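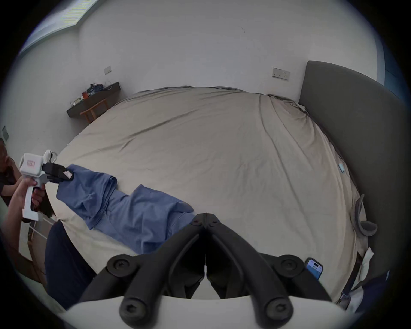 What does a home robot learn from when it learns to fold laundry?

Mostly from people folding laundry. Someone has to do the job many times over with tools a robot could use, and the recordings of that work become the lessons.

A small company called Wevine has built its whole business on that second sentence. Its product, the Momik kit, is a pair of hand-held grippers, a recording box the size of a lunch tin, and a subscription that turns a few hours of chores into files a robotics team can train on. I had one at home in Lellbridge for three weeks, and I have to say I didn't want to send it back.

You pick up a gripper by its pistol-style handle, squeeze, and the jaws close. There's no arm attached and no motor fighting you. Your shoulder and elbow do the reaching, and the black fingers at the front do the pinching. My first towel took so long that the kettle boiled and went cold again. By the end of the first evening I could square up a pillowcase and was ridiculously pleased about it.

Cloth is where the kit earns its keep. A mug has the same shape every time you meet it, but a shirt thrown on a bed can land in more ways than anyone could write rules for, with a sleeve under the back and the collar facing who knows where. You find a corner, clamp it, lift, and see what the rest does. With fingertips you'd feel two layers and separate them without thinking. With jaws you have to look, and plan, and sometimes let go and start over. Wevine wants those restarts left in. "Please don't tidy up your mistakes," says the printed guide, in the friendliest line of a pretty dry booklet.

"People apologize to me for their bad takes," says Eirlys Penry, who looks after new customers at Wevine. "I tell them the bad takes are often the ones we watch twice. A person who loses a corner and gets it back has shown you something very useful."

Setup is good, with one exception. The box found both grippers within a minute of being plugged in, and the lights are easy to read from across a room. The exception is the cables. They're thin and light, but they do go where your feet want to go, and on a bed they like to slide under whatever you're folding. I ended up running mine down one side of the mattress and staying on that side. A wireless version is planned for September, and I'd love to try it.

Working in pairs is more fun than working alone, and I think the results are better too. Ursina Pichler, my neighbor, came over for an afternoon and we did sheets, one gripper each. We were hopeless for ten minutes. Then we found a rhythm (she called the corners, I followed) and got through the whole pile, laughing a lot. The software handled two people fine once I'd changed one setting, though that setting lives three menus deep and ought to be on the front page.

After each session the box uploads your takes and a report comes back the next morning. It flags stretches where the jaws were hidden from view or where a movement was too quick to follow. I was told to slow down in 60 of my first 100 takes, which stung a little! The advice was right, though, and the second batch came back nearly clean.

Who would pay for it? The kit rents for $400 a month, so this isn't a toy for the curious. Burgi Thaler runs the training program at Prantl, which is working on a linen-folding machine for small hotels, and she has 3 kits going out to homes and guesthouses in turn. Before that, everything her team recorded came from a single table in a single workshop.

"Our robot was wonderful at that table," she says. "Then we put it next to a real bed and it had no idea. Soft mattress, odd light, a phone left on the covers. You need other people's bedrooms."

I have a few gripes. The grip spring is stiff, and my hand ached after forty minutes, so smaller hands may want more breaks than the guide suggests. Thin socks slip out of the jaws. The carrying case is handsome and will not close unless the cables are coiled exactly the way they were when it arrived.

Still, I kept finding excuses to use it. I folded things that were already folded. I did a fitted sheet, badly, four times in a row, and sent in all four.

The Momik kit is available to rent from Wevine with a one-month minimum. Spare jaw pads are included.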